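Home > Furniture and Floors > Tables
White haze on a dining table, and what to cover it with afterward
Asked in December by pinehollow_kit

We have a Feren dining table, the long one with the leaf that stores underneath. It is solid maple with a clear finish. We bought it used, so I don't have any of the paperwork. Last month we had people over and set a casserole dish on it with a folded dish towel underneath. The next morning there was a cloudy white patch the shape of the dish. I have wiped it with a damp cloth and then a dry one and it looks the same. It is smooth to the touch and I can't feel an edge.

Two questions. First, is there a way to get the haze out without refinishing the whole top? I have read about mayonnaise, toothpaste, an iron, a hair dryer and denatured alcohol, and they can't all be right.

Second, I want to keep something on the table full time after it's fixed. The kids do homework there, I do some sewing on it, and we eat on it maybe half the week. I got a quote from Reledix for a custom folding pad at $342. They also have a cut-to-size one for $171 but it comes in one piece and I'm not sure where it would go when it's off the table. Is either worth it, or should I just buy a roll of something and cut it myself?

The finish might be lacquer but I don't know. There was a can of Modine clear in the box of stuff that came with it, mostly empty, so a previous owner may have put that on top.

3 answers

Answered by birchrow

Mayonnaise works. My mother did it. Leave it on overnight and wipe it off. If it doesn't work do it again.

For a cover just use a tablecloth, the vinyl kind with the flannel back. Don't spend 342 dollars on a pad.

Comments
pinehollow_kit: Thanks. I will try the mayo on a corner first. We had a vinyl cloth at our last place and it stuck to the wood in the summer, so I'm a little nervous about that.
birchrow: Ours never stuck.

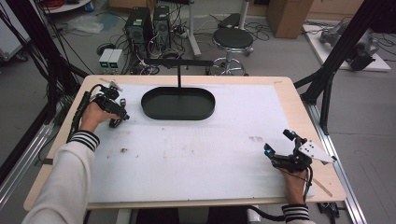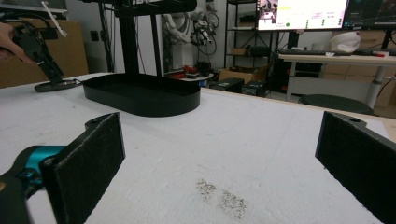

My table with the white cover on it. The dark smudges are in the second picture.

Answered by leafandapron
Top contributor, Furniture and Floors

I'll take the haze first and then the cover.

A white cloudy patch from a hot dish is moisture caught in the finish. It is not in the wood. Dark or black rings are a different problem, with water down in the wood itself, and those usually do mean stripping. You have the easier kind.

Find out what finish you have before you put anything on it. Go underneath, to the edge of the apron or the bottom of the leaf. Put a drop of denatured alcohol on a cotton swab and hold it to the finish for a few seconds. If it goes soft and sticky, it's shellac. If nothing happens, try a drop of lacquer thinner in a different spot. Softening there means lacquer. If neither one does anything you most likely have a varnish or polyurethane. Open a window for this, and test both the underside and somewhere near the top edge. If somebody went over the top with the Modine, the top and the bottom may not be the same.

For any of them, start with plain warm air. Hair dryer on low, about a hand's width away, keep it moving. Check every minute or so. The patch may get smaller from the outside in. Stop if the surface feels more than warm, and give it a rest before you go again. I would do this for a couple of evenings before moving on to anything else.

If air doesn't do it, lay a clean cotton cloth over the patch, no prints or dye, and use a dry iron on the lowest setting with the steam off. Empty the water out of it completely. A few seconds, lift, look, repeat. I know people who have had good luck with this and people who have made it worse, and the ones who made it worse all left the iron sitting.

After that comes oil, and mayonnaise is just an expensive way to get oil. Petroleum jelly or plain mineral oil does the same job. Rub it on, leave it overnight, wipe it off. It can take a few tries. Sometimes it only hides the haze while the oil is there, so give it a week before you decide it's gone.

Toothpaste is a mild abrasive. It will take some haze off and will also leave you a spot with a different shine from the rest of the table. Save it for last or skip it. If you end up wanting an abrasive, use 0000 steel wool with a little oil, go with the grain, and expect to wax the whole top afterward to even out the shine.

The alcohol trick you read about is real but it's for shellac and lacquer, it takes a light hand, and I wouldn't try it as a first project on a dining table.

Now the cover. I have light wood too and I keep a white cover on mine. White shows everything – crumbs, scuffs, the gray marks you get from sliding things around. I don't mind it, because I see a mess while it's still small. If that would bother you, get tan or a medium gray. With homework in pencil and marker I would go darker than white.

Things to look for, whatever you buy:

The side against the wood should be cloth or felt. Vinyl and rubber against lacquer can stick or leave a cloudy print, especially in warm weather. You've already had that once. It's the plasticizer in the vinyl moving into the finish. Flannel-backed is better, but cheap flannel is thin and can still let it through where something heavy sits.

A cover is not a trivet. Even the good pads have a heat rating, and a casserole out of the oven can be past it. Use a real trivet on top of the pad, cork or wood or metal with feet. A folded towel holds steam right against the table and that is probably what got you.

Lift it every couple of weeks. Grit works its way under the edges and gets ground in when people lean on the table. Wipe the wood and the underside of the cover and let both dry before you put them back together.

Light wood changes color with sun. If the cover stays in one place for a year you will get a line where it ended. Either cover the whole top or take it off now and then. If you store the leaf underneath it will stay lighter than the rest no matter what, so put it in once in a while.

On the Reledix question, I have not bought theirs. The folding type in general is worth the money if you take it on and off a lot, and you eat on the table half the week, so that may be you. The fold line does show through a thin tablecloth. The one-piece type has to go behind a couch or flat under a bed. For sewing I'd want one piece, as a crease will catch your fabric and your ruler will rock on it.

If you cut your own, wool felt under a washable cloth is what I would buy. Ask for the width before the thickness. Plenty of shops only carry it in narrow rolls and then you have a seam down the middle.

Comments
pinehollow_kit: This is very helpful. Alcohol did nothing underneath but it got tacky near the top edge. So two finishes?
leafandapron: Sounds like it. Treat the top as shellac or something close and keep the iron away from it. Low air only, then oil. Don't let any more alcohol near it, including hand sanitizer and some spray cleaners.
pinehollow_kit: Did two nights with the dryer. It's down to a faint curve on one side.
leafandapron: Give it a few days and go again.

Answered by seok_county_mark

We have had a folding pad for 12 years, not the same brand. It's fine. One of the hinges is split and I put cloth tape on it. Measure the table in three places across, ours is wider in the middle than at the ends and the pad came up short. Also check the corners. If yours are rounded they want a paper tracing, and the tracing has to be of the top edge and not the apron.

I would fix the haze before you order anything, in case you end up refinishing.

Comments
birchrow: Did the mayo work?
pinehollow_kit: Ended up using mineral oil after the dryer. You can only find it now if you know where to look. Still deciding on the pad.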